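Notebook, grasp data, August
Entry by Aurelia Auer, with additions from U. Aebischer

10:10. Continuing the fingertip closure question from last week. The Modari policy closes too early on shelf items when trained on hand-held demos only. Ursina suspects the labels. I suspected the fisheye. We are testing the labels first, as that needs no new hardware.

Method. Gripper opening is estimated per image from the two fingertip positions, then smoothed over 8 samples. At full closure the tips meet and the estimate should read zero. It doesn't. It sits at a small positive value that drifts with the angle of the tool. The old script subtracted one constant for everything, taken from a single closed pose at the start of the session.

Change. Closed pose now gets logged at the start and end of each demo, and the offset is interpolated between the two. Operators have been told to hold the closed pose until the beep. Anything with the closed pose missing at either end goes in the reject folder and stays there.

Collected 71 demos in the shelf area before lunch. After rejects, 64 usable. Most of the rejects were mine (let go before the beep). Both sets of labels were generated from the same 64, old offset and new, same seed, same training config as the Brudow run.
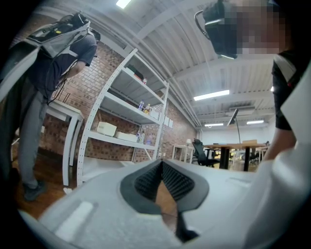 Results, first pass

Old offset: early closure on around 10 percent of validation demos, which matches what we saw on Ullel. New offset: early closure still present, but confined to low approaches where the tool is pitched down. On level approaches the predicted opening follows the label closely up to contact.

So the labels were part of it. Pitch is the remaining suspect. Interpolating between two closed poses does nothing for a demo that starts and ends level and pitches down in the middle, and the low-shelf demos are all like that.

One thing to check before blaming pitch: the fingertip detector may be picking up the edge of the finger pad instead of the tip when the fingers are nearly shut. Ursina saw this once in the Brunner set. She will go through the low approaches by hand.

To do
- hand-label fingertips on the low approaches (UA)
- rerun with the offset as a function of pitch (AA)
- move the reject folder off the shared disk, it is nearly full
- do not merge the new script until both are done

16:40, UA: Went through half of the low ones. Pad edge picked up in several, always the left finger. Detector threshold looks too loose. Will finish tomorrow.

3 comments · 2 shares

mk_lab2: Is the smoothing centered or trailing? Trailing would delay the opening signal and make this look worse.

U. Aebischer: Centered. Checked it this afternoon.

pj: We had the left finger problem too, with the older pads. Retraining the detector on closed poses helped some. I can send the labels.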